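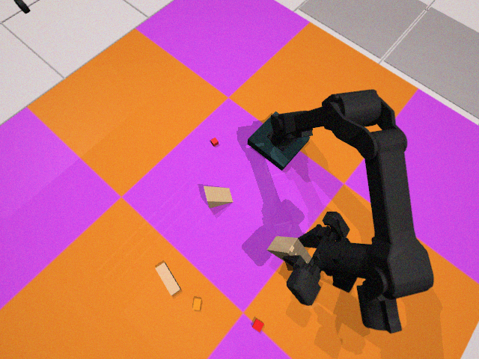 Guver Planner
Motion and grasp planning software for tabletop robot arms

Product overview | Features | Requirements | Licenses | Support

Guver Planner is a software package which calculates how a robot arm should pick up small parts and put them in a tray. It takes the positions of the objects, the model of the arm and the gripper, and it gives back a complete path for the joints. The same package includes a simulator, so you can prepare and check your task on an ordinary office computer before you connect any hardware.

The product is developed by Rivedwood. We began with a planner for our own sorting cells, and the first users outside of the company asked mostly for one thing: a simple way to try a new arrangement of parts without stopping the real cell. For this reason the simulator and the planner are now one program with one project file.

What the software does

Grasp selection. For every object Guver Planner prepares a list of possible grasps and gives each of them a score. The score depends on the width of the gripper opening, the angle of approach and the free space near the fingers. If you work with long blocks, you can ask the planner to prefer the middle of the block or one of its ends. Grasps which would push a neighbor object are removed from the list.

Path planning. The path is calculated for the whole arm and also for the object which is being held. This second part is often forgotten in simple tools. A long block that is tilted in the gripper needs more space than the gripper alone, and the planner takes this into account until the moment of release.

Placing. You can describe the target as a point, as an area or as a container. For a container with low walls, such as a parts tray, you set the height of release and the distance to keep from the edge. The tray may stand at any angle to the base of the arm.

Task order. When several objects are waiting, the software proposes in which order to take them. You can accept the order, change it by hand or lock only the first item and let the planner do the rest.

Simulator

The simulator shows the arm, the floor or table, the objects and their shadows. Every new project opens with the standard practice task: a black arm, a checkerboard floor in purple and orange, a dark teal tray, and small blocks and cubes in several colors. Some colors are close to each other or close to the floor on purpose. The yellow-orange block on an orange square is a useful test for anybody who develops a camera recognition module, and the tan blocks are good for checking that your program does not confuse two objects of the same color.

The squares of the floor can be changed in size and color, or you can replace the floor with a picture of your own table. Light direction and softness of shadows are also adjustable. We recommend to run the recognition test with at least two light directions.

Mass, friction and gripping force are part of the physics model. The values in the practice task are suitable for light blocks. For your own parts please enter measured values, as the result of a simulated grasp depends strongly on friction.

Working with perception

Guver Planner does not contain its own object recognition. It accepts object positions from any program which can send them in our message format, and the format is described in the user guide. Together with every position you can send an uncertainty value. The planner then keeps a larger distance from objects whose position is not well known.

For users who do not have a recognition program yet, we offer the separate module Wan. It finds simple shapes (boxes, cubes, wedges, cylinders) in a color and depth image and sends them directly to the planner. Wan works with the simulated camera and with a real one, and the settings file is the same in both cases.

Technical data

Planner update rate, maximum: 25 per second
Objects in one project, maximum: 77
Arm models in the library: 51
Arms in one project, maximum: 3
Gripper types: two-finger, parallel, suction
Import of own arm model: yes
Import of own object shapes: yes
Interfaces: Python, C++, command line
Operating system: Linux, Windows
Graphics card: necessary for the simulator, not necessary for the planner alone
Language of the interface: English

Please note that the update rate depends on the computer and on the number of objects. On an older laptop it will be lower, and the program shows the present value in the status line.

Licenses

Single seat. For one computer, with simulator and planner. Updates are included for the first year.

Cell license. For one robot cell with real hardware. It includes the connection to the arm controller and the log of all movements.

Classroom license. For schools and universities. The simulator can be installed on all computers of one classroom. The connection to a real arm can be added later.

Wan is sold separately and can be added to any of the three licenses. If you already own an older version of the planner, your project files will open in the new one, but the grasp scores have to be calculated again. This is done automatically at the first start and may take some minutes for a large project.

Before you connect a real arm

A path which is good in the simulator must still be checked on the real cell at low speed. Guver Planner is not a safety device and does not replace the emergency stop, the fence or the risk assessment of your workplace. Measure the position of the tray and of the arm base carefully, and enter both in the project before the first run.

Orders and support

The trial version works for one month with all simulator functions. The connection to hardware is switched off in the trial. To receive it, please fill in the request form and write which arm and gripper you use.

Support is given by e-mail from our office in Dirnby. Please attach the project file and the log file to your message, and tell us the version number from the Help menu. Training for groups is possible online, and the next new version is planned for September.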